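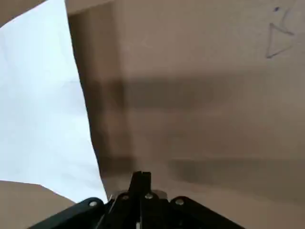

Compte rendu de la réunion du conseil syndical – Résidence Hinojosa
Séance du 2/3/18

Présents : Duangjai Saengthong (présidente de séance), Usa Tanasarn, Manee Nuchit, Marcelino Montoya (société Grevari, maintenance des installations de chauffage).
Excusée : Shuk-fan Hsiao (pouvoir donné à Mme Tanasarn).
Secrétaire de séance : Manee Nuchit.

Ouverture à 18 h 30. Le compte rendu de la séance de novembre est approuvé après correction du point 3 : lire « vanne de pied de colonne » au lieu de « vanne de radiateur ».

1. Équilibrage du réseau de chauffage

M. Montoya présente les relevés effectués sur les 12 colonnes montantes. Sept colonnes sont conformes aux débits de calcul. Les cinq autres, toutes situées côté nord, présentent un débit insuffisant, avec un écart de température départ/retour trop élevé. Les logements desservis par les colonnes 8 et 9 sont les plus touchés ; les plaintes reçues depuis novembre en proviennent presque toutes.

Deux causes sont avancées : un embouage partiel des pieds de colonne et un réglage des vannes d'équilibrage jamais repris après le remplacement du circulateur. Mme Saengthong demande si le circulateur lui-même peut être en cause. Réponse de M. Montoya : la hauteur manométrique mesurée correspond à la courbe du constructeur, le point de fonctionnement est correct.

Mme Tanasarn rappelle que la température de départ a été relevée à 57 °C en chaufferie pour compenser le défaut de débit. Cette mesure surchauffe les logements sud sans corriger les colonnes nord. Il est convenu de revenir à la loi d'eau initiale dès la fin des réglages.
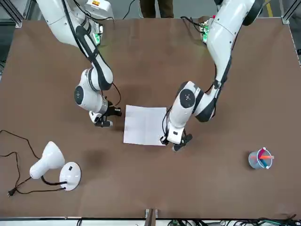
La courbe de chauffe actuelle sera consignée dans le carnet de chaufferie avant toute modification, avec la pente et le décalage parallèle. Le carnet n'a pas été tenu à jour depuis le changement de prestataire – Grevari s'engage à reprendre les saisies manquantes à partir des bons d'intervention.

Décision : désembouage des colonnes nord, puis réglage de l'ensemble des vannes. Adopté à l'unanimité.

2. Traitement de l'eau

L'analyse de l'eau du circuit indique une teneur en fer supérieure au seuil contractuel et un pH légèrement bas. Le pot à boues est en service, mais la fréquence des chasses n'est pas connue. M. Montoya propose la pose d'un filtre magnétique sur le retour général. Deux devis sont demandés, l'un à Grevari, l'autre à Skirkosano, chacun devant préciser la perte de charge de l'appareil propre et encrassé.

Mme Nuchit demande que le compteur d'appoint soit relevé chaque mois. Un appoint supérieur à 1000 litres sur la saison devra donner lieu à une recherche de fuite. Accord des présents. 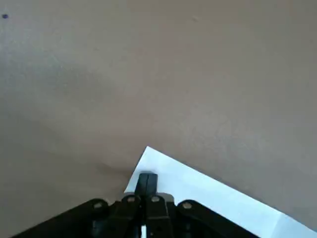 3. Répartition des frais

Mme Tanasarn expose la question des répartiteurs. Les appareils posés au bâtiment A sont relevables à distance, ceux du bâtiment B ne le sont pas et imposent un passage dans chaque logement. Le bureau d'études Nukcombe a remis une note comparant le maintien en l'état et le remplacement complet. La note ne traite pas le cas des sèche-serviettes raccordés au réseau – un complément lui est demandé.

Mme Hsiao, par écrit, se déclare favorable au remplacement, sous réserve que la dépense soit étalée sur deux exercices. Aucun vote sur ce point, qui est renvoyé à la prochaine séance.

4. Local de chaufferie

La ventilation basse est partiellement obstruée par des gaines déposées lors du chantier précédent. Enlèvement à la charge de Grevari. Le calorifuge du collecteur de retour est dégradé sur 5 mètres ; reprise en coquilles de laine minérale, épaisseur identique à l'existant. La porte coupe-feu ferme mal : réglage du ferme-porte demandé, à vérifier lors de la prochaine visite.

Le schéma de principe affiché dans le local ne mentionne pas la bouteille de découplage. M. Montoya transmettra un schéma corrigé. 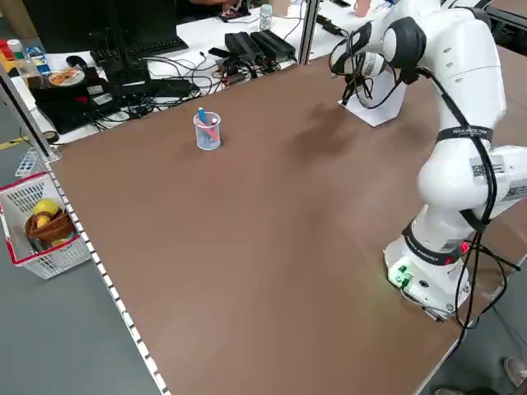
Bras articulé blanc, feuille de papier et gobelet de marqueurs sur le plateau brun.

5. Suites à donner

M. Montoya : planning du désembouage, devis du filtre, schéma corrigé, mise à jour du carnet.
Mme Tanasarn : demande de devis à Skirkosano, relance de Nukcombe.
Mme Nuchit : relevé mensuel du compteur d'appoint, affichage dans les halls de l'avis de coupure de chauffage.
Mme Saengthong : courrier aux occupants des colonnes 8 et 9.

6. Questions diverses

Mme Nuchit signale un bruit de circulation au dernier étage du bâtiment B. Présence d'air probable ; les purgeurs automatiques en tête de colonne seront contrôlés pendant le désembouage. Les occupants sont priés de ne pas purger eux-mêmes les radiateurs avant cette intervention.

Séance levée à 20 h 10.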